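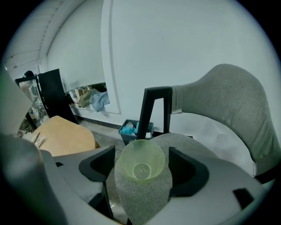
# Good practice with hand-held grippers: gallery

These pages collect the house rules used at the Pritstead site for recording pick-and-place work with hand-held grippers. The rules were first written in April and have been changed 2 times since. This version is dated Aug 31, 2022 and replaces the sheet that was pinned up by the door.

The gallery is meant for people who already know how to hold the tool and start a recording. For charging and storage, see the Kamo equipment notes.

## Light plastic cups

A translucent cup with a faceted surface, between the two black fingertip pads. Cups like this go under the rule for thin-walled items: close slowly, stop at first contact, then add only as much grip as the lift needs.

Keep both pads in view from the approach to the release. If one pad leaves the view for longer than a moment, mark the take and do it again.

## Soft surfaces

Chair cushions are allowed as a pick or place surface, but they have their own task code. Do not file them with tabletops. A cushion gives way under the object, and the people who sort the takes at Golestani need to know that before they compare heights.

- Set the object down and open the pads fully before backing away.
- Wait 2 seconds with the pads open before ending the take.
- If the object tips over after release, keep the take and enter "tipped" in the notes.
- Do not steady the object with your free hand. A take with a hand in it goes in the practice folder.

## Rooms and backgrounds

Ordinary rooms are fine. Furniture, bins and shelves can stay where they are, and there is no need to tidy between takes. Move anything that shows a name, an address or a screen with private content – this includes mail and delivery labels that can still be read.

Anything within reach of the gripper counts as part of the task area. Either list it on the task sheet or move it before you start. Do not move it halfway through a set.

## Sets and checks

A set is 5 takes of the same object on the same surface. Change the starting position each time. Nearly 2 hours is the longest anyone should work without a proper break, and sooner is better if your wrist starts to ache.

Before the first take, wipe the pads and check that they meet evenly when closed. Do the same after any drop, and write the drop down even when there is no damage to see.

Finished sets go to the Giltesura folder with the task sheet attached. Sets without a sheet are held until one arrives. Corrections to a sheet should be added as a new line – please leave the old entry readable.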